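Search this site Go

Tent lighting for weddings – speaker notes

Welcome, and thank you for staying past lunch! I'm going to talk about lighting a big rental tent, and mostly about power, as that's what gets us those panicked phone calls in May.

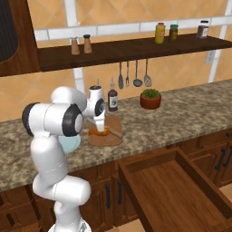 Start with the load

Our Latton job had 138 guests and 200 feet of string lights. Put the caterer on a separate circuit, please – coffee urns are greedy things. (Pause for the groans.)
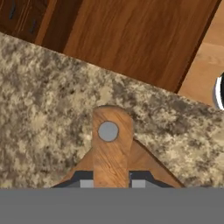

Granite countertop, with wood cabinets behind.

Hang the lights before the tables go in. I allow 2 hours for that, plus 30 minutes for the dimmers, and I still like to stroll through once after sunset.
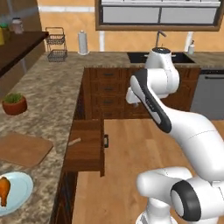

Page 2

Dimmers next. Ask Corimix whether theirs suit your bulbs before you order.

Comments

We hung ours after the tables once. Never again!

Do you charge extra for the dimmers?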